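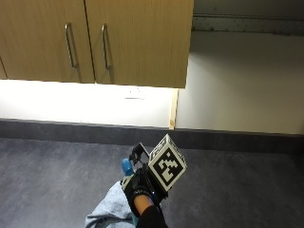

What does a pediatric rehabilitation doctor do all day? Mostly, says Vaida Vanags, she watches children play and asks their parents a great many questions.

"I know how that sounds," she told me over tea at the Omville clinic, where she has run the children's program for 11 years. "But give a little boy a ball and ten minutes, and I'll learn more about his shoulder than I would from a whole morning of tests."

She came to Omville from the much larger Khumalo hospital, where she trained first in general pediatrics and then, after a rotation she hadn't even asked for, in rehabilitation. She speaks of those years very fondly (the cafeteria soup excepted). Her team now sees 307 families, some of whom drive in from Zistlow and stay the night with relatives.

The part of the job she'd most like to change is the waiting. "A new brace can take weeks, and a child grows in those weeks! You fit it, and already you're thinking about the next one."

In May the clinic begins a home exercise study with colleagues in Piseo, and they hope to enroll almost 500 children. Vanags has been writing the parent booklet herself, in the evenings, and has gone through four drafts so far. Her sister, a schoolteacher, has the latest one and is going over it with a green pen.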